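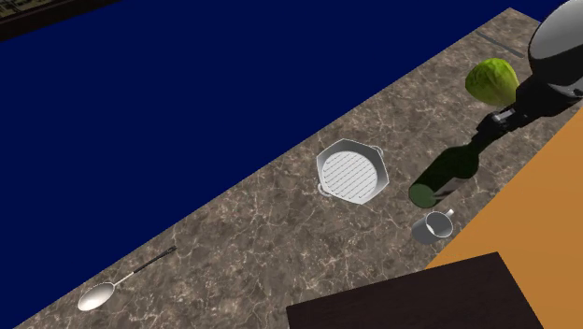 ¿Ya pueden las máquinas recoger la cocina?

La pregunta llegó varias veces al buzón del boletín después del número de marzo, casi siempre de lectores que trabajan en comedores, hoteles pequeños o residencias. La respuesta corta es que pueden con partes del trabajo, y que esas partes todavía no suman una cocina recogida.

Jintana Klinhom dirige en Machala las pruebas de Dolemine, un programa de control para brazos robóticos que se ensaya primero en cocinas simuladas. Una encimera de mármol, una botella de vidrio, una sartén parrilla, una taza de metal, una cuchara, una lechuga. El brazo tiene que tomar un objeto, llevarlo a donde se le pide y dejarlo sin tirar nada. Cada tarea se repite 300 veces con los objetos cambiados de sitio.

La botella es un buen caso para entender la dificultad. El cuello es estrecho y ofrece un agarre cómodo a una pinza de dedos, pero el peso queda lejos, en la base. Si el brazo la levanta tumbada, tiende a girar. Una persona corrige con la muñeca sin pensarlo. El programa tiene que calcularlo, y en la última ronda dejó la botella de pie y en su lugar en el 67 por ciento de los intentos. Con la cuchara, plana y delgada sobre la piedra, el resultado fue peor. Klinhom no da la cifra porque el equipo cambió el método de medición a mitad de la ronda.

La simulación tiene una ventaja evidente: la vajilla rota no cuesta nada y se puede ensayar toda la noche. También tiene límites conocidos. El agua, la grasa y los restos de comida se imitan mal, y una lechuga de verdad se deshoja cuando se aprieta.

Wanpen Rattanakul lleva la cocina de la residencia Greltindale, donde se instaló un brazo Guleck durante 14 semanas para vaciar bandejas. Su balance es moderado. El equipo trabajó bien con tazas y platos iguales, colocados siempre de la misma forma. Con cubiertos mezclados se detenía y pedía ayuda. «Nos ahorró viajes al fregadero en el desayuno. En la comida lo apagábamos», cuenta. La residencia no renovó la prueba, aunque Rattanakul dice que la repetiría con una máquina que distinga mejor los objetos pequeños.

Para un comedor que esté valorando una compra, conviene pedir al proveedor 3 datos: cuántos objetos distintos maneja, cuánto tarda con cada uno y quién interviene cuando falla. Los vídeos de demostración no suelen incluir el último.

El equipo de Klinhom empezará a pasar las tareas de agarre a una encimera real cuando termine la ronda actual. Publicaremos los resultados en este boletín.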